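3. Building the Gripper in a Shared Workshop

3.1 Setting and constraints

The gripper was built at Grekwood, a members' workshop with a shared machine room and one long bench that can be reserved by the evening. Two of the authors had used the space before; the third learned the machines during the project. We set ourselves the limit that every part had to be made or fitted with tools a normal member could book, so that another group could repeat the work without access to a university machine shop. The design is called Namine in the rest of this paper.

Work on the fingers started in February, after two earlier versions had been dropped. The first used a single sliding jaw and jammed when the rail picked up dust from the wood shop next door. The second used a parallel linkage with plain holes at the pivots. It moved well at first, but the holes wore oval within a few evenings of testing, and the fingertips no longer closed to the same point twice.

3.2 Fingers and linkage

The third version keeps the linkage and adds bushings at the pivots. Each finger has a rectangular pad block with a flat inner face, held to its arm by two screws passed through the block from the top. We chose separate blocks so that a worn or badly cut pad can be swapped without taking the linkage apart. In practice this was the change that saved the most time, as pad shape was the thing we altered most often.

The bushings were pressed in with a bench vise and a scrap of hardwood. Two arms cracked during pressing and had to be made again. After that we opened the holes slightly with a hand reamer first, and no more arms were lost. Pivots were left without grease, which would have collected sawdust.

Figure 1. Namine fingers held open over the white work surface. The brass-colored ring is the pivot bushing of the left arm; the small holes in the pad blocks are the screw holes.

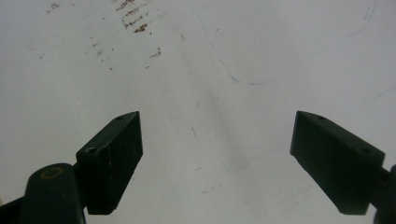
3.3 Bench setup

All bench work was done over one white surface. Plain white makes the dark fingers easy to separate from the background with a simple brightness threshold, and that let us skip any trained detector at this stage. The surface had marks on it from the start. There are rust-brown spots and short streaks on one side, a faint blue line that curves across the other, and a gray smudge in the area between the fingers. We wiped it down before each session and otherwise left it alone.

The marks mattered more than we expected. With the threshold set by hand, the brown streaks were sometimes picked up as a third object near the left fingertip. The blue line was too faint to cause trouble. Danish Mirani suggested masking everything outside the region the fingers can reach, and this removed the false detections at the cost of a slightly smaller view. A cleaner board would have done the same job, but we wanted a method that would hold up on an ordinary bench. 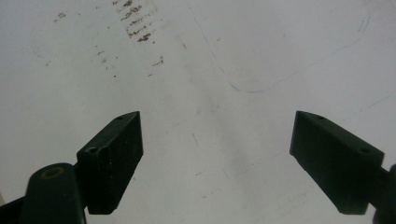
The open position was used as the reference for each run. The operator opened the fingers to the stop, waited for the reading to settle, and stored the distance between the two inner faces as the full opening. The fingers were then closed on nothing, opened again, and the second reading was compared with the first. If the two differed by more than our limit, the screws in the pad blocks were checked before anything else – a loose pad was by far the most common cause.

3.4 Test runs

We logged 3,307 open and close cycles on the final version, of which 1,292 were made with an object between the pads. The rest were empty cycles used to follow wear. Runs were split over 16 evenings, with Wissam Yammine operating the gripper on most of them. The pads were changed 6 times, always in pairs, and the reference opening was measured again after each change.

Wear at the pivots stayed below what we could measure with a workshop caliper. The pad blocks became scuffed but kept their shape. The weakest part of the build is now the joint between arm and gripper body, where some side play can be felt by hand when the fingers are fully open. We did not correct this before the object tests, and the results in Section 4 include it.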